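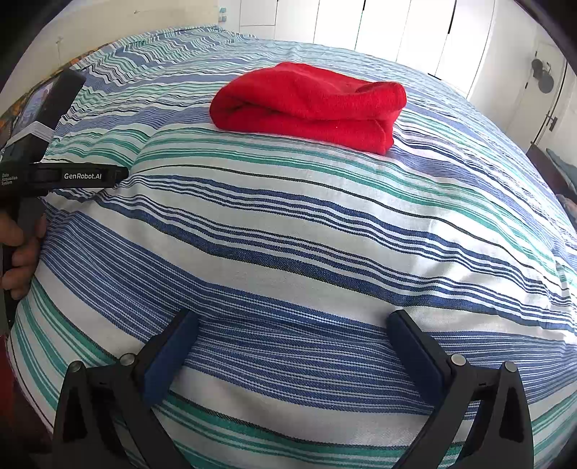 # Re: Towel folding and bed presentation, striped spreads

To: housekeeping-practice list
From: Joris Baert

Replying to two points in the earlier message and adding our own measurements. The full text is quoted first so the numbering makes sense.

> Two questions for people who run guest rooms with patterned covers.
>
> 1. We have changed from plain white covers to a striped woven bedspread in all rooms at Clillton. The old rule was one bath towel, folded, placed in the middle of the bed. On white it was easy to see whether the towel was straight. On stripes the staff are less consistent and the result looks worse, even when the towel itself is folded well. Do you align to the bed or to the stripe?
>
> 2. We fold in thirds lengthwise and then in half. The bundle opens up along one side within an hour or so. Is there a fold that stays closed without a band or a pin? I do not want to add anything that has to be collected afterward.
>
> Secondary question, less urgent: pillows under the spread or on top of it? We do under. The hump never looks the same twice.
>
> Schouten

**On 1, alignment**

Align to the stripe. The edge of the mattress is too far from the towel to serve as a reference, and the eye compares the towel with whatever line is nearest. With horizontal bands (ours are navy, a medium blue, teal green and white, with thin black lines between) the nearest line is a few centimeters away.

The consequence is that the spread has to be right first. If the bands bow, a towel placed square to the bed will look crooked, and a towel placed square to the band will look crooked from the door. We tried correcting with the towel and gave up on it. The sequence we use now:

1. Pull the spread from the foot, both corners at the same time, until the last band runs parallel to the footboard.
2. Walk to the head and set the top band. Do not touch the middle yet.
3. Smooth from the center line outward with a flat forearm. Hands leave tracks in a woven cloth, especially one with a visible diagonal in the weave.
4. Check one thin black line over its full width. The thin lines show an error well before the wide bands do.
5. Place the towel.

Step 4 is the one that gets skipped. It takes a few seconds and saves redoing step 3.

A folded towel has rounded edges and will never give you a true straight line. I would not chase it. Pick the longest folded edge, set that parallel to a band, and let the rest be slightly rumpled. A terry bundle pressed flat enough to have sharp corners looks like packaging.

On color, we use a solid red towel on the blue and green spread. White towels disappeared into the white bands, and guests at Onilano would sit on them or push them to the floor with the cover. Navy had the same problem in the evening with only the bedside lamp on. Red is visible from the doorway, which also helps the person doing the final check. The drawback is laundry. Reds have to run separately for the first several washes, and we keep them out of the white load permanently.

**On 2, the fold**

Thirds and then half leaves all the loose layers on one side. Terry has enough spring to lift them, and the heavier the towel, the more it lifts. You can reduce it but I have not found a fold that removes it completely without tucking.

Two options:

*Option A, plain.* Fold in half across the width, then in half again, then in thirds along the length with the free end going inside. The outside shows one folded end and one layered edge. Put the folded end toward the side people enter from. The layered side will still relax, but it faces away.

*Option B, tucked.* Same as A, but the last third goes into the pocket formed by the first two. It stays closed until someone picks it up. It takes longer and the bundle is thicker at one end, so it tends to lean on a soft mattress.

We use A. At Grirnus they use B, and their rooms look tidier in the afternoon. The linen count for our building is 429 bath towels in circulation, and with that many I was not willing to add a tuck to every one of them.

One more variable is how dry the towel is when folded. If it comes out of the dryer and is folded warm, then stacked under others, it holds its shape better the next day. Folded cold from a basket, it opens sooner. This is observation from our own linen room. I have not run it as a proper comparison.

**On the pillows**

Under the spread, same as you. The hump varies because the pillow moves when the spread is drawn over it, and the cloth wrinkles where it climbs. Soft creases next to the pillow are acceptable to us. Creases that continue down into the flat part of the bed are not, and they nearly always mean the spread was pulled from the head.

What helped:

- Set the pillows before the top band is set, and keep a forearm's length of spread in reserve at the head.
- Lay that reserve over the pillow from above – do not drag it.
- Tuck lightly behind. A hard tuck puts tension on the bands and they curve toward the pillow.

If the spread is short, put the pillows on top and stop there. We have a batch of 46 spreads that shrank in the first year, and no technique will make them cover a pillow and still reach the foot.

**Placement**

You did not ask, but it comes up every October when the seasonal people start. Our written rule is "centered left to right, on the upper part of the flat area, clear of the pillow." A small offset to one side is not an error. I used to mark it as one, and the only effect was that people nudged the towel after placing it and disturbed the cloth underneath. Lift and replace, or leave it.

If someone has a fold for heavy terry that stays shut and is no slower than A, please post the steps in order. I would also like to know whether others have had shrinkage with this kind of woven spread, and at what wash temperature.

Joris Baert
Linen and rooms, Onilano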